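An Afternoon with Grippers at the Nitwood Open Day

I got to Nitwood at 2 p.m. in November and stayed until they turned the lights off. The hall had 20 stations, and I spent nearly all my time at the one where Sofia Barreto was letting visitors drive two grippers on the same arm.

First the Suto, two stiff fingers with a stroke that felt very quick. Then the Overgaard – softer, slower, and so much kinder to thin things! Paper cups are a wonderful test, as you feel every bit of extra force. I crushed two with the Suto before Sofia turned the force down for me, and none with the Overgaard.

The wrist camera surprised me most. White cup, white table, and I still lined up by the print and the shadow without much trouble. The Wukley controller logged 206 grasps by closing time, plenty of them mine. I'd like to go back and try the three-finger version, which was still in its box.
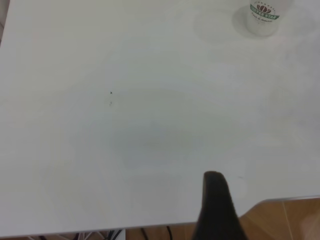

Photo: wrist camera, gripper station, Nitwood open day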